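## 4. Recording your first demonstrations

By now you should have the Trosska arm clamped down, the leader handle plugged in, and the Pevitz recorder showing a green light. If the light is amber, go back to section 3. I've tried skipping ahead on amber and it cost me a whole afternoon of recordings with no gripper data in them.

I'm using a pillow pickup for this section. Kekeli Amegashie wanted me to use a wooden block, like every other guide, but a block lets you get away with sloppy hand work. Soft stuff doesn't, and you'll learn a lot faster!

### Before you start

- Set the speed limit to 60 percent. You can raise it later, once your hands know what they're doing.
- Pick one person to hold the leader handle for the whole batch. Two people grab things in two different ways, and the robot ends up learning a muddle.
- Keep the stop button where your free hand can reach it.

> **Caution:** Don't let anyone reach between the fingers while the handle is live. The fingers follow your squeeze with almost no delay, and they don't know a pillow from a thumb.

### Steps

1. Press **Home** and wait for the beep.
2. Open the handle all the way, so the gripper opens with it.
3. Press **Record**, then hold still for a second or two.
4. Bring the gripper toward the pillow, nice and low, and watch the wrist view while you do it. I know it's tempting to look at the arm - try not to. The robot only gets the wrist view, so if you can't find the pillow in there, it can't either.
5. Stop short and line up on the edge you want to grab.

Your wrist view at step 5 should be something like mine. Yours will have different furniture in it, of course, but check that both fingertips are showing and that the pillow is in view before you go any further.
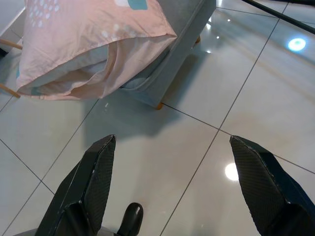
*Wrist view at step 5: fingers open, pillow up ahead on the left.*

I still have to swing left from there, and that's fine. Keep that little correction in the recording. Senyo Abugri used to trim his out to make the runs look tidy, and his robot had no idea what to do when it came in a bit off to one side.

6. Move in until a good fold of fabric sits between the two grip pads. If you're working on a pillow in a case, go for enough to hold the pillow too, or you may just pull the case off.
7. Squeeze slowly. Stop when the fabric quits sliding.
8. Lift, carry the pillow to your drop spot, and open up.
9. Press **Record** again to stop, then **Keep** or **Toss**.

**Note:** Shiny floors throw back a lot of light. If you see bright spots near the thing you're grabbing, move the pillow a little between runs so the robot doesn't start treating a reflection as a landmark.

### How many do I need?

I'd do 21 good ones before your first training run. Move the pillow each time, turn it, flop it over. After every four runs, take a break and shake out your wrist (I mean your own). Each recording stops by itself at 3000 samples, so if you get cut off in the middle of a lift, toss that one and go again a touch quicker.

When you've got your batch, leave the recorder switched on and go to section 5 for the upload.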